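Un brazo para el mostrador: Ornau, el paquete de manipulación que Lachance ofrece a pequeñas empresas

El equipo combina brazo, pinza y dos puntos de vista, y se contrata con formación incluida

Por Covadonga Escobar

26 de junio de 2026

La firma Lachance ha abierto la contratación de Ornau, un paquete de manipulación robótica de sobremesa dirigido a talleres, laboratorios docentes y empresas de hostelería que carecen de departamento de ingeniería propio. La propuesta incluye un brazo articulado, una pinza de dos dedos, el programa de control y una formación presencial para el personal que vaya a utilizarlo.

El servicio se comercializa en dos modalidades. La primera es el alquiler, con un plazo mínimo de 3 meses y una cuota de 500 euros mensuales. La segunda, denominada Konitz, está pensada para centros de formación y añade un cuaderno de prácticas y la revisión de los ejercicios por parte de un técnico de la compañía. En ambos casos, el desplazamiento y la instalación se facturan aparte.

Según explica Ramiro Goicoechea, responsable de producto, el desarrollo se ha concentrado en tareas breves y repetidas con objetos de uso corriente: sujetar un envase, apartarlo, depositarlo en un punto determinado. «El cliente que nos llama no fabrica automóviles - quiere saber si el equipo puede coger lo que ya tiene en el almacén», señala.

La puesta en marcha comienza con el ajuste de la pinza. El operario lleva los dedos a su posición de apertura sobre la mesa de trabajo, comprueba en la pantalla que ambos aparecen a la altura esperada y guarda esa posición como referencia para el resto de la jornada.
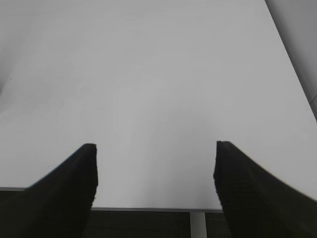
Los dos dedos de la pinza, abiertos sobre la superficie de trabajo, vistos desde el propio brazo.

El manual dedica a este procedimiento un capítulo completo, quizá demasiado extenso para un usuario sin experiencia. La edición en español, revisada por Noelia Iglesias, mejora con claridad la versión inicial, aunque mantiene algunos términos sin traducir en los menús de configuración. La empresa prevé corregirlos en la actualización de agosto.

El segundo bloque de la formación se ocupa del agarre. Los participantes aprenden a aproximar la pinza por un lateral, a regular la fuerza de cierre y a definir una altura de sujeción para cada envase. Las botellas de plástico reciben una atención particular, dado que una presión excesiva deforma la pared y puede desplazar el líquido hacia la boca. El programa permite guardar perfiles distintos para envases llenos y vacíos, una función útil que convendría situar en la pantalla principal y que hoy exige recorrer varios submenús.

Raili Hakala, que coordina las pruebas en el centro de Florkstead, considera que el tiempo de aprendizaje depende más del orden del puesto que de los conocimientos previos. Su equipo ha registrado casi 2000 ciclos de agarre con envases de consumo y recomienda fijar los cables antes de cada sesión, revisar el apriete de los dedos y mantener despejado el recorrido del brazo.
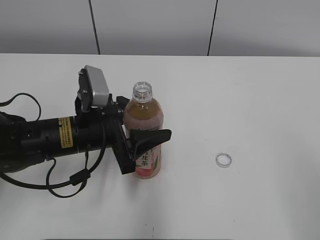 ¿Puede contratarse el equipo sin la formación presencial?
La formación forma parte del paquete en todas las modalidades y debe completarse antes de que el cliente utilice el brazo de manera autónoma.

Entre los aspectos pendientes figura la asistencia técnica. Lachance atiende las consultas por teléfono y por correo electrónico, pero las reparaciones se realizan únicamente en sus instalaciones, de modo que una avería obliga a enviar el equipo completo. Araceli Barrios, encargada de atención al cliente, confirma que la compañía estudia un servicio de sustitución temporal para los contratos de alquiler, todavía sin condiciones definidas.

También sería deseable una mayor claridad en el presupuesto. La cuota mensual cubre el mantenimiento ordinario y las actualizaciones del programa - no así los dedos de recambio, que el fabricante clasifica como material fungible. Los interesados pueden solicitar una demostración con sus propios envases, previa cita y sin compromiso de contratación.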